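Flisimer Statement Monitor: Set-up Guide
Section 6: Adding government sources and setting alert thresholds

11/6/22
By Branero Documentation

6.1 Before adding sources

Flisimer collects public statements by foreign ministries, heads of government and multilateral bodies, and files them by issuer and subject. A new installation has no sources enabled. The administrator must enable at least two before the dashboard will open.

Sources are held in the Skallel catalogue, which contained 637 entries when this section was revised. Entries marked "mirror" are unofficial copies and should not be enabled alongside the original.

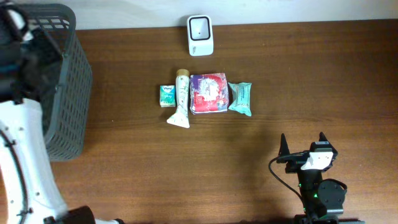 Tabletop with pocket tissues and squeeze tube.

6.2 Enabling a source

1. Sign in with an administrator account and open Sources > Catalogue.
2. Filter by issuer type: ministry, head of government, parliament or multilateral body.
3. Select the entry and check the language field. If the issuer publishes in more than one language, select the language of record.
4. Set the polling interval. The default is 60 minutes. Shorter intervals are refused by many government sites.
5. Click Enable. The status changes from grey to green after the first successful poll.

Note: Translated statements are often posted later than the original and may be worded differently. Flisimer files a translation as a separate document and links it to the original by reference number. If there is no reference number, link the two by hand under Documents > Relations.

6.3 Setting alert thresholds

Each incoming statement is given a tone level from 1 to 6. Level 1 covers routine protocol items such as congratulations and condolences. Level 4 covers formal protest, including the summoning of an ambassador. Level 6 is reserved for severed relations, ultimatums and declared military measures.

1. Open Alerts > Thresholds.
2. Choose a pair of governments. Thresholds apply to the pair, in both directions.
3. Enter the lowest tone level that should produce an alert.
4. Choose the recipients and click Save.

Caution: The tone level describes wording only. It does not estimate the likelihood of negotiations, sanctions or conflict, and must not be quoted as a forecast in briefing notes.

Caution: Remarks made at press conferences are scored from the transcript. Where a ministry later issues a corrected transcript, the earlier score is kept in the log and the alert is not recalled.

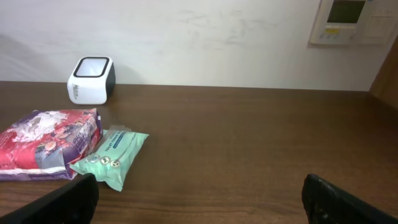
POMARE, August

6.4 Regional time and date settings

Statements are stored in the issuer's local time and displayed in the organisation's time zone. To change the display zone:

1. Open Settings > Locale.
2. Select the zone and the date order.
3. Restart the dashboard.

Note: Changing the date order does not alter exported files. Exports made before the change must be run again if they are to match the dashboard.

For retention periods and archive licences, see Section 7.

Branero Documentation | Contact support | © Branero 2022. All rights reserved. | Back to top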